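4. How people talk about worn surfaces at home

4.1 Background to the interviews

When we first sat down to plan the Penry study, we thought we would be asking people about cleaning. That was the plain reading of our earlier survey, in which household members told us again and again that they cared most about whether a room "looked done". It took only a handful of kitchen-table conversations for us to see that cleaning was the smaller part of it. What people really wanted to talk about was wear: the patch by the stove, the step everybody uses, the bench that was sanded by an uncle and never quite matched again. We have kept the original title of the project, but readers will notice that the word "clean" comes up a good deal less from this point on.

We spoke with members of 16 households across Penry and the older streets of Vikholm. Eleven of these had lived at the same address for longer than a decade, and we lean on them quite heavily in what follows, as they had the most to say about how a room changes colour over the years. Interviews were held in the home wherever that suited the family, and they tended to run long. We did not mind this at all, and we are grateful for the many cups of tea.

4.2 Brown as a family of words

One of the first things we noticed in the transcripts was how many different words people had for brown. In the coding we ended up with 146 separate passages in which a speaker stopped to describe a brown surface, and hardly any two of them used the same phrase. There was "gravy", "wet bark", "old piano" and "the colour the river goes in May". Several speakers corrected themselves part way through, and a few called a partner in from the next room to settle the matter.
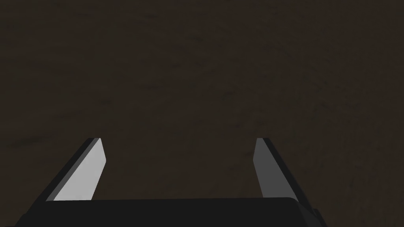 It would be easy to treat all this as decoration, the sort of thing people say to be polite to a visitor with a recorder. We came to think it was doing real work. A speaker who called her hallway floor "muddy" went on to tell us about boots, dogs and a back door that had never closed properly. Another, whose floor was by her own account much the same shade, called it "chocolate" and talked about the week it was laid and how proud her father had been. The colour word seemed to open the door to a particular story, and once it was chosen the rest of the telling followed along behind it. Older speakers did this more readily than younger ones, although our group is far too small to make much of that.

We also found that people were kinder to dark surfaces than to pale ones. Dark floors and benches were "forgiving", and a scratch on one was something you lived with. Pale surfaces were watched. In three homes we were shown the exact spot where a pale bench had first been marked, and in each case the speaker could tell us who had done it.

4.3 Where one surface meets another

The second theme is one we had not planned for, and it owes a great deal to Rafsan Siriwardena, who carried out most of the Vikholm visits and wrote wonderfully full field notes. Going back over them, we saw that speakers very often pointed to the places where two materials came together. A join between timber and tile, or the line where a rug gives way to boards, was treated as the place where a room might give itself away. One man in Vikholm told us he had never liked his kitchen until the strip along the edge of the bench was replaced, and that the new one had cost him next to nothing.

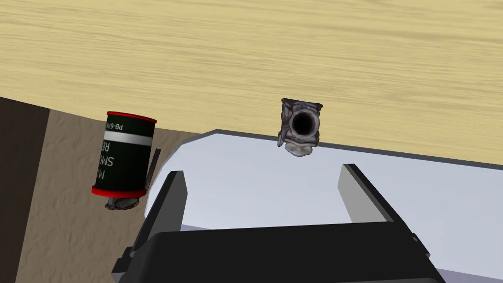 Figure 1. Fine-grained wood beside a smooth pale surface, with a mottled brown-gray texture at left (computer-rendered).

Talk of this kind was full of comparison. A surface was seldom smooth by itself; it was smoother than the one next to it, or it made its neighbour look tired. Speakers who had changed only one part of a room often told us, a little ruefully, that they had then felt obliged to change the rest. We call this "catching up", borrowing the phrase from a grandmother in Penry who had spent about two years doing it, one room after another, and was by no means finished when we left her.

Not everyone felt the pull. Some households were perfectly happy with surfaces that did not match, and they could be quite firm with us on the point. For these speakers a mixed room was a record of who had lived there and what they could afford at the time, and making it all match would have felt like tidying away a relative. We return to this group in Section 5, where their accounts are read alongside the moving-house diaries.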